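Melell Two-Arm Phone Handling Set: README and known fault notice

Last updated July 29, 2024
Maintainer: Elba Carrasco
Fault notes: Ismail Ragab

Summary

The Melell set holds recordings of two table-mounted arms picking up, passing and placing mobile phones among other small items. It was recorded on the Culport cell. Part of the set was recorded with a cable fault on the left arm, and some of those episodes contain unsafe motion. Read the fault section before you train on anything or replay any trajectory on hardware.

Contents

The full set has 1,207 episodes. Each episode folder holds joint positions, commanded targets, wrist force readings, gripper state and video from one fixed camera. There is also a plain text log from the Metwally controller, with every stop and warning in it.

The layout of the phones changes between episodes. The other items on the table are distractors and are not labelled. The whiteboard stays in the workspace and should be treated as an obstacle when you plan paths at the back right.
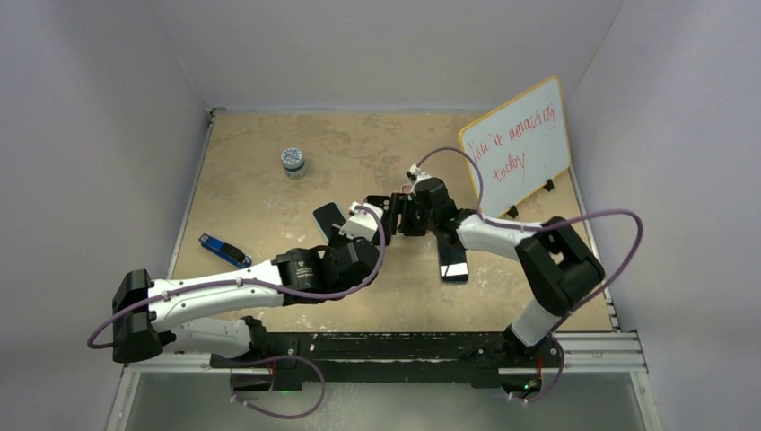
Culport cell, fixed camera. Three phones on the table, both arms over the work area, purple cables along each arm.

What went wrong

The cable on each arm runs outside the links. On the left arm it passes under the wrist housing and comes up around the end section to the white block. When the wrist was turned close to its limit, the slack on that side ran out and the cable pulled on the connector. The wrist signal then dropped for a short time.

A dropped signal should have stopped the arm. The controller held the last good force value instead, so the arm kept moving down as if it had touched nothing. In one episode it pressed a phone into the tabletop until the operator hit the emergency stop. The phone's screen cracked. No one was hurt, and both arms were checked before work started again.

We found 39 episodes with at least one dropout. Most are short and look normal on video, so do not rely on the video to find them.

Affected files

All affected episodes have signal_dropout set to true in meta.json. The force channel is filled with the held value during a dropout and has not been corrected. Joint positions come off a separate line and can be used.

Changes made to the cell

The left cable was re-routed with more slack at the wrist. Wrist rotation is now limited in software. The Molum safety layer now stops both arms if the force reading is stale for more than 50 milliseconds. The right arm showed no dropouts but has the same limits.

If you replay episodes

Leave out anything flagged. Run at reduced speed the first time, with a person at the stop button. Check your own cable routing at full wrist rotation by hand before you power the arms.

Known gaps

Dropouts shorter than one log sample will not be flagged. Lighting was not kept the same across the set. Force values were not recalibrated after the repair, so small offsets between early and late episodes are expected.

Reporting

Send suspected dropouts to Elba Carrasco with the episode number and the time in the log. The next release is planned for November.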